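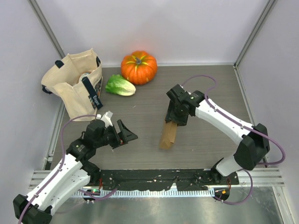 台面上的米色帆布手提袋与两台黑白相间的机械臂

Stondaso 守门员培养计划
年中进展报告
致:Gamard 体育基金项目组
报告人:Kyu-ri Ahn
9月30日,星期一

各位好:

先说声谢谢,再说声抱歉。谢谢是因为三月份签完协议以后,你们几乎没有催过我们,每次打电话过来都是问孩子们怎么样、冰面怎么样,问完了才顺带提一句报表。抱歉是因为这份报告比协议附件里建议的篇幅长出不少。我本来打算写短一点,写着写着就收不住了,有几件事我觉得一两句话讲不清楚,索性原原本本写出来,你们可以挑着看。着急的话,请直接看“经费”和“需要你们拿主意的事”这两段,其余的部分泡杯茶慢慢读也不迟。

一、计划走到哪一步了

当初申请的时候,我们把话说得很直白:本地的少年冰球队不缺想当前锋的孩子,缺的是守门员。很多队是到了比赛前一天才在更衣室里问谁愿意站到门里去,然后让个子最大的,或者最不好意思拒绝的那一个穿上护具。守门员的训练又往往被安排在正式训练的边边角角,教练一声令下,全队轮流射门,门里那个孩子挨上一个钟头的球,回家的时候胳膊是青的,技术一点没长。Stondaso 就是想给这些孩子单独的冰时、单独的教练和一套能用几年的训练办法。

招生在春天做完,一共收了12名小守门员,来自附近几支不同的俱乐部。年龄跨度比我们设想的大,最小的还在学怎么穿着护腿站起来,最大的已经在打地区联赛了。Bok-nam Yeon 一开始有点担心这么大的跨度不好带,后来她把冰面用软垫隔成几块,大孩子在蓝线附近练横向移动,小的在球门后面的角落里练起立和跪下,轮换着来。有意思的是,隔开以后大家反而互相看得更多。小的休息时就趴在软垫上看大的怎么推滑,看完了自己爬起来模仿,学得歪歪扭扭的,但是重心的位置常常是对的。

到写报告的今天,12人里有10人仍在每周参加训练。离开的两个孩子,一个随父母搬家去了外地,我们把她的训练记录整理好交给了她妈妈,方便新教练接手;另一个是自己决定改打后卫,他跟我们说得很认真,说在门里的时候总想冲出去。Bok-nam 听完当场就同意了,还帮他跟原来俱乐部的教练打了招呼。我们没有把这件事当成流失,不过按照协议的算法它确实是流失,所以我在表里如实填了。

春夏两季的签到册加起来,冰上训练累计是1097人次。签到册把试训和家长开放日的孩子也算在内,因此这个数字不能直接拿来跟正式学员的出勤率对照。正式学员的出勤情况我单独列在附表里,其中夏天放假的那几周明显往下掉,开学以后又回来了,跟往年其他项目的走势差不多。

二、冰上练了些什么

我知道你们当中有人打过冰球,也有人是跟着我们才第一次进冰场,所以这一段我尽量写得两边都看得懂。

从开训到入夏,我们几乎没有让孩子们接快球。Bok-nam 的想法是先把脚下的事情做好:站姿、推滑、急停、从跪姿起身,起身以后立刻能往两边走。家长们起初有些着急,有位爸爸在看台上坐了一个多月,终于忍不住下来问,什么时候才开始练扑救。Bok-nam 请他看自己儿子从左门柱推到右门柱,再推回来,问他跟刚来的时候比怎么样。那位爸爸看了好一会儿,说,他现在到了门柱那里是停住的,以前是撞上去的。从那以后他就不太催了,还帮着跟别的家长解释。

入夏以后加进了追踪球的练习。做法很朴素,教练在近处用手抛球,孩子只许用眼睛和头去跟,手套不许动,抛了若干组以后才允许去接。听起来枯燥,实际上也枯燥,可是效果很扎实。以前有几个孩子球一来就闭眼、往后仰,到了八月份基本上都能把脸对着球了。我不敢说他们已经不怕了,怕还是怕的,只是身体学会了先往前迎。

九月开始进入实战情景,主要是两类。一类是球在门后的时候怎么看人、怎么贴柱;另一类是二对一的时候门将怎么站,怎么跟后卫说话。第二类练习我们请了几位俱乐部的后卫来陪练,结果问题一下子就冒出来了:孩子们不肯出声。平时在更衣室里吵得房顶都要掀开,戴上头盔就一个字也不说。Bok-nam 现在规定,每次进攻组进入攻区,门将必须喊出一句话,喊什么都行,喊错了也算。第一堂课有人喊了“晚上吃饺子”,全场笑倒,后来慢慢就变成了“左边有人”“你管传球我管射门”。这件事进步得比我预想的要快,也是我今年最喜欢看的一段训练。

冰下的课程放在冰场二楼的活动室,内容是柔韧、髋部力量和反应练习。活动室的地面偏滑,我们自己铺了防滑垫。髋部这一块我们格外小心,蝶式跪姿对正在长身体的孩子负担不小,所以每个人每堂课下跪的次数是有上限的,到了就换别的练习,孩子自己说没事也不行。夏天有个大孩子腹股沟不舒服,我们让他停了冰上的课,跟着做恢复练习,他妈妈带他去看了医生,医生同意以后才恢复上冰。除此之外没有需要报告的伤情。

三、教练和人手

目前在冰上的教练是3人,由 Bok-nam 带队。申请书里原来写的是两位,多出来的那一位是夏天来实习的,她以前在大学校队守门,实习结束以后自己提出想留下,每周来一个晚上。她的车马费从场地结余里支出,金额在附表里有说明,如果你们认为应该换一个科目,请告诉我,我来调。

我想替 Bok-nam 多说几句,她自己肯定不会写。她的本职工作时间不固定,有时候下了班直接拎着冰鞋过来,训练前还要去检查每个孩子的护具。她有一本厚厚的本子,每个孩子一页,记的东西很细,谁右脚推滑的时候脚尖会往外撇,谁丢了球以后会低头很久,谁最近考试没考好不要逗他。我建议过她把这些录到电脑里,她试了一个星期又回到本子上了,说打字的时候想不起来冰上的样子。我们后来折中了一下,本子照写,每个月底由我挑要紧的誊进共享表格,这样万一她请假,别的教练也接得上。

教练培训方面,协议里写的两次集中学习,我们办了一次,另一次因为跟联赛的裁判培训撞了日子,推迟到了下半段。办的那一次主要讲怎么跟失球以后的孩子说话。课上有一段角色扮演,教练们轮流演刚丢了三个球的门将,演得都很投入,有一位演完说他忽然想起自己小时候的教练,沉默了半天。我觉得这种课比讲技术更值得花钱,下一次我们想把各俱乐部的主教练也请来听,毕竟孩子们大部分时间是跟着主教练的,我们这边刚刚把头扶起来,那边一句“这种球也能丢”,一个星期就白费了。

四、场地

Nogueira 冰场对我们一直很照顾,可是照顾归照顾,冰时还是不够用。我们签下的时段在周中傍晚,前面是花样滑冰,后面是成人联赛,两头都卡得很紧。花滑下来的冰面会留下一些点冰的小坑,守门员在门前横向滑动最怕这个,刃一卡人就倒了。按照合同,两个时段之间应该修一次冰,夏天有一阵修冰车坏了,只能靠人工补坑,孩子们到得早的也跟着铲雪往坑里填,填得兴高采烈,可训练时间就少了一截。

我跟冰场的运营负责人谈过几回,谈得都很客气。最后的结果是,修冰车停摆期间少掉的时间折成了一个周末早晨的整场,我们拿它办了家长开放日。那天让家长们穿上孩子的上身护具站在门前,由孩子们拿网球往他们身上扔。有几位妈妈扔完以后眼眶红红的,说原来站在这里是这种感觉。也有家长玩疯了不肯下来。开放日以后,看台上朝门将喊“你倒是扑呀”的声音确实少了许多,这一点教练们都跟我提过。

冬天的时段还没有最后敲定。冰场方面想把整个时段往后挪,对大孩子问题不大,对最小的几个就太晚了,第二天还要上学。我们提了一个拆分的方案,小的早一点,用半块冰,大的晚一点,用另外半块,跟成人联赛的热身拼场。联赛那边口头上答应了,等书面确认了我再把时间表发给你们。

五、护具库

这一块是你们当初最感兴趣的,也是我们磕磕绊绊最多的,所以我写细一点。

守门员护具贵,孩子又长得快,一套护腿穿不了多久就短了。我们用你们的钱建了一个循环借用的护具库,护腿、胸甲、挡板、捕手手套和面罩都有,孩子按身高来借,长高了就换大一号。主要的一批是从 Fostis 订的。订货的时候我犯了一个错误,我按照孩子们报上来的身高下单,没有想到从下单到交货要等那么久,货到的时候好几个孩子已经蹿了一截,中号不够用,小号倒是剩了下来。Fostis 的销售同事很好说话,没有拆包装的小号同意换成中号,运费我们自己出了,这一笔在附表里标了出来。下次订货我会往上多估一些。

护具库的登记办法也改过一次。最开始是借用单,家长签字,一式两份,结果单子不是洗在裤兜里就是垫在午餐盒底下。现在每件护具缝了一块布标,上面写编号,借和还都在门口的登记板上划一道,简单得不能再简单,反而没有再乱过。捕手手套的磨合是另一个问题,新手套硬得像木板,小孩子的手根本合不拢。Bok-nam 让大孩子先用一阵,捏软了再传给小的,大孩子还挺自豪,有人在手套里塞了张纸条给下一个人,写的是拇指那里要多捏捏。

卫生也值得提一句。护具借来借去,味道和细菌都是麻烦事,我们定了规矩,还回来的护具一律晾透,内衬能拆的拆下来洗,面罩的下巴托每个孩子用自己的,不共用。晾架原先放在更衣室,占地方,冰场后来腾出了楼梯底下的一个小间给我们,通风一般,我们加了电扇。再往后如果还有余钱,我想添一台像样的烘干机,这件事在后面还会提到。

面罩方面要特别报告:有一只二手捐来的面罩,Bok-nam 检查的时候发现壳体有细裂纹,我们当天就停用并作废了。从那以后,凡是捐来的面罩,看不到认证标签或者来历说不清的,一概不入库。有捐赠的家长略有不快,我打了电话过去解释,也就过去了。

六、比赛和交流

我们这个计划本身不组队,孩子们还是回各自的俱乐部打比赛,所以没有胜负成绩可以向你们汇报。我知道有的资助方喜欢看扑救率之类的数字,你们在申请阶段也问过。我跟 Bok-nam 商量了很久,还是决定不在这份报告里放。少年比赛的射门统计做得很粗,各个俱乐部记法不一样,把这种数字排在一起,一来不准,二来孩子们和家长一旦知道我们在比,味道就变了。我们另外做了一份技术观察表,每个孩子开训时录一次像,年末再录一次,由外面的教练来看,不告诉他哪段在前哪段在后。年末的总报告里会有结果。

虽说不比胜负,故事还是有的。有个小姑娘春天刚来的时候,丢了球就摘面罩,一摘面罩就哭,Bok-nam 就蹲在门柱旁边等她哭完,也不催。九月初她的俱乐部打了一场热身赛,她丢了不少球,我在看台上替她捏着一把汗。结果每丢一个,她都去喝一口水,用球杆敲一下左门柱,敲一下右门柱,然后站好。赛后我问她敲门柱是谁教的,她说没有谁教,就是想告诉门她还在。我回家的路上想了很久,这句话我原封不动记在这里,给你们看看。

夏末我们跟邻市的一个守门员训练班做了一次交流,他们来我们这里练了半天。人家的孩子推滑比我们整齐,我们的孩子处理门后球比人家从容,两边教练互相抄了不少笔记。对方邀请我们冬天回访,交通费我们打算向家长分摊一部分,困难的家庭由计划承担,具体的做法等定下来再向你们说明。

七、孩子和家长的反馈

夏天结束时我们请家长和孩子各填了一份简短的问卷。家长的意见集中在时间和接送上,有几家住得远,训练结束赶回家已经很晚,他们后来自发拼了车。也有家长提出希望训练以后能知道孩子当天练了什么,好在家里跟着练。我们现在每次训练结束会在群里发几句话,由当晚的教练轮流写,长短随意。有的教练写得像电报,有的写得像散文,家长们都说爱看。

孩子们的问卷就天马行空了。问最喜欢的练习,不少人写的是打雪仗,那是修冰车坏掉时候的事,我看了哭笑不得。问最不喜欢的,几乎一致写了热身时的跳绳。问希望增加什么,有人写想学守门员打架,Bok-nam 在旁边批了两个大字:不教。也有一个大孩子写得很长,说以前觉得守门员是队里最孤单的人,在更衣室里没有人跟他聊同样的话题,现在每个星期有一个晚上,满屋子都是懂的人。

八、经费

经费总体上在预算之内。场地费按月支付,没有拖欠。护具一项因为换码的运费和布标的材料略超,从宣传印刷那一项里补上了,原本打算印的招生折页没有印,春天的名额靠各俱乐部教练口口相传就满了。教练费用按协议标准发放,实习教练的车马费如前所述。培训一项有结余,是因为第二次集中学习推迟,这笔钱没有挪作他用,仍旧留在原科目里等着用。

票据已经按科目贴好扫描,随报告一并发出,原件存在我们办公室。有一张冰场开来的收据抬头写错了字,已经请对方重开,新的拿到后补寄。

九、还没做好的事

写到这里都是好话居多,也该讲讲没有做好的。

第一件是女孩的比例。我们在申请书里表示希望女孩能占到一半,现在离这个目标还有距离。女孩本来打球的就少,愿意守门的更少,我们春天只发了一轮通知就满员,没有专门去女子队走动,这是我的疏忽。冬季补招的时候,我会先去女子队讲一讲,名额给她们留着,留到开训前一周再放开。

第二件是跟俱乐部主教练的沟通。有的主教练很支持,常来看我们的课;有的主教练到现在我还没有当面见过。孩子在两边听到的东西不一样,最为难的是孩子自己。比如门将该站得深还是站得靠前,我们教的是根据情况调整,有一位主教练则要求一律站出来,孩子回来问 Bok-nam 该听谁的。Bok-nam 说,在他的队里听他的,到我这里我教你为什么。话是这么说,长远来看还是要坐下来谈。

第三件是我自己的文书工作。七月的简报晚交了,原因没有什么可说的,就是我忙忘了。我已经在日历上把后面的日期都标好,也请同事到时候提醒我。

十、接下来的安排

冬季训练在时段确认以后马上开始,内容以比赛情景为主,小孩子那一组继续打基础。第二次教练集中学习放在联赛间歇期,请各俱乐部主教练一同参加。年末做第二次录像和技术观察,结果写进总报告。护具库在年底盘点一次,该修的修,该换的换。另外我们想试着做一件小事,让几个大孩子去各自俱乐部的启蒙班,给更小的孩子讲一堂“门里看出去是什么样”,讲稿由他们自己写。目前已经有人在写了,据说写了又撕,撕了又写。

十一、需要你们拿主意的事

其一,培训科目的结余能否顺延到下半段使用,用途不变。

其二,如果冬季拆分时段的方案成立,半块冰的租金跟整块冰的一半并不相等,会稍高一点。报价单我附在后面,请看看是否可以接受。如果不行,我们就缩短小孩子那一组的时间,总之不会超出总额。

其三,烘干机。我们问过价,从护具科目里出不太够,若能从宣传印刷的剩余里再拨一些就够了。没有烘干机我们也能过冬,电扇照吹就是,所以这一条请放心地说不。

其四,你们之前提过想来看一次训练。冬季时段定下来以后,哪个晚上都欢迎,请提前跟我说一声鞋码,我让冰场备好冰鞋。不想上冰也没有关系,看台上有暖风,位置靠右边那一侧比较暖和。Bok-nam 托我转告,来的人如果愿意,可以穿上护具站到门里试一试,孩子们会很温柔的,用网球。

附表和报价单见随信文件,数字上有任何看不明白的地方,请直接打电话给我,白天晚上都可以,训练那天傍晚我多半在冰场,信号不太好,发消息会更快一些。

此致
敬礼

Kyu-ri Ahn
Stondaso 守门员培养计划

附件:
学员出勤明细
经费收支表及票据扫描件
护具库清单
冬季时段报价单

抄送:Bok-nam Yeon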